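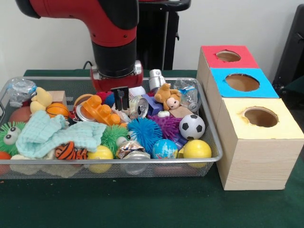

Care and Storage of Disc Golf Equipment at Home

Members of the Suvell Disc Golf Club are asked to read these notes before putting their equipment away in December. They were prepared by Rohani Mangundap and apply to discs of any make.

Washing

Fill a basin with lukewarm water and add a few drops of dish soap. Wash each disc with a soft sponge, working from the center to the rim, and use an old toothbrush on the underside where mud collects. Do not use a dishwasher. High heat can warp the softer plastics, and putters suffer first.

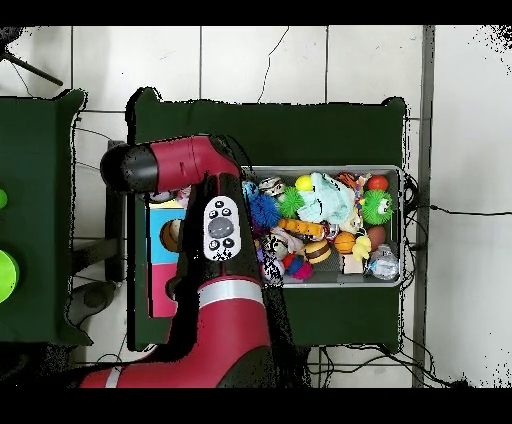 Discs should be dried by hand and then left in the air for 2 hours before they are stacked. A covered table is the best place for this work. A dark green cloth, such as the one on the center table, is suitable for light-colored discs, and the corners may be weighted if they lift. Turn each disc once during drying.

Marking

Write the owner's name and telephone number on the underside in permanent marker. Old ink can usually be removed with rubbing alcohol on a cotton pad – test a small area first, as some stamped designs will come off with it.

Storage

Stand discs on edge or lay them flat in stacks of no more than 17. Keep them indoors, away from radiators and direct sun. Bags should be emptied, brushed out and hung open for 3 days before they are closed for the winter. Towels must be washed separately, without fabric softener.

Questions about equipment loaned by the club should be directed to Bohdana Hrynyshyn at the Rastovel clubhouse.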